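農政ウォッチのスレッドです。種子の登録制度の見直し案、3月の審議会資料をようやく全部読んだので書いておきます。長いです。 1/

まず人事の話から。新しく品種登録局の局長になるDecha Saengthong氏、報道だと「現場を知る改革派」と紹介されている。経歴書を見ると、直前まで種子会社Rultoraの渉外担当役員。現場って、どこの現場ですか。 2/

本人の会見では「古巣の案件には関与しない」とのこと。ただ、関与しない期間も、関与しないことを誰が確認するのかも、配布資料には書いていない。質疑で聞いた記者がいたのに、答えは「適切に対応する」だった。適切に、ねえ。 3/

で、本題の見直し案。登録品種を自分の畑で採種して翌年まくとき、これまでは届出不要だったのを許諾制にする。許諾料は「農家の負担にならない水準」。この手の文書で「負担にならない」と書いてあって、負担にならなかった例をあまり知らない。 4/

案の別表を見ると、許諾料は1件あたり1,000円が目安になっている。安いじゃないか、と思うでしょう。私も一瞬思った。でも「1件」の単位が品種ごとなのか、圃場ごとなのか、脚注を読んでも分からない。豆だけで20品種つくっている人はどうなるのか。 5/

事務局に電話した。最初の担当者は「品種ごとと理解しています」、折り返しの電話では「詳細は省令で定めます」。つまり決まっていない。決まっていないものの金額だけ先に出して「低廉」と説明しているわけで、順番がおかしい。 6/

意見募集の結果も公表されている。提出された意見は3,921件。このうち資料に「主な意見」として載ったのは121件で、選んだ基準の説明はなし。読んでみると賛成寄りのものがやけに目立つ。全件公開してくださいと請求を出しました。返事待ち。 7/

賛成派の論拠もちゃんと読んだ。いちばんまともなのは育種家のUliana Hrynyshynさんの意見書で、新品種を一つ出すのにかかる年月と費用を考えれば、育成者に何も戻らない仕組みは続かない、という話。これは分かる。公的な試験場の予算が削られてきたのは事実だし。 8/

ただ、それなら試験場の予算を戻せばいいのでは、という疑問に意見書は答えていない。許諾料が実際に育種の現場へ戻る経路も、図が一枚あるだけ。矢印の途中に「管理機関」という箱があって、そこで何割抜かれるのかは空欄です。 9/

その管理機関の候補として名前が挙がっているのがUdov。聞いたことない人が多いと思う。登記を見たら設立はまだ新しく、理事のひとりがMunther Sleiman氏。Rultoraの顧問でもある。偶然かもしれない。偶然が多い業界だなとは思う。 10/

審議会でこの点を突いたのは、有機農家のNadiia Stetsiuk委員だけだった。議事録だと発言は3行に要約されていて、座長のFouad Sfeir氏が「ご意見として承ります」で次の議題へ。録音を聞いた人によれば、やりとりはもっと長かったそうです。録音の公開予定はないとのこと。 11/

「海外流出を防ぐため」という説明にも引っかかっている。流出が問題になったのは果樹の苗木が中心なのに、今回の対象には豆も麦も雑穀も入っている。隣の家に大豆の種を分けることと、苗木の持ち出しは別の話でしょう。なぜ一緒に縛るのか、資料には一行もない。 12/

ちなみに在来種は対象外、と事務局は繰り返している。条文案を読むかぎり、それは正しい。ただし在来種に「特性が明確に区別できない」登録品種が出てきたとき、どちらが証明するのか。Mok地区の採種グループに聞いたら、栽培記録を残している人はほとんどいないそうだ。 13/

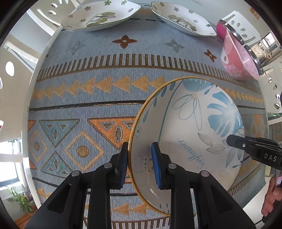 「Sunflower」の文字と青い葉の柄の器

ひまわりといえば、油糧用ひまわりも対象作物のリストに入っている。Jondonで緑肥と兼用でまいている人たちは、自家採種が前提の作付けです。この人たちに説明会の案内は来ていない。来たら教えてください、ほんとに。 14/

念のため書くと、私は育成者の権利そのものに反対しているわけではないです。許諾制もやり方次第だと思う。単位不明の料金、中身の見えない管理機関、選び方の分からない「主な意見」を並べられて、これで信用しろと言われても困る、というだけ。 15/

次の審議会は傍聴の申込みがもう始まっています。締切は正午、先着順。前回は早々に埋まって、傍聴席の前列に業界団体の人が並んでいた。個人で行く人は早めに。 16/

リプで「陰謀論だ」と言われたので追記。書いたことは公表資料と登記、電話で聞いた話、それに本文で伝聞と書いたものです。間違いがあれば資料のページ番号つきで指摘してください。直します。開示請求の結果が届いたら、このスレッドにつなげます。 17/17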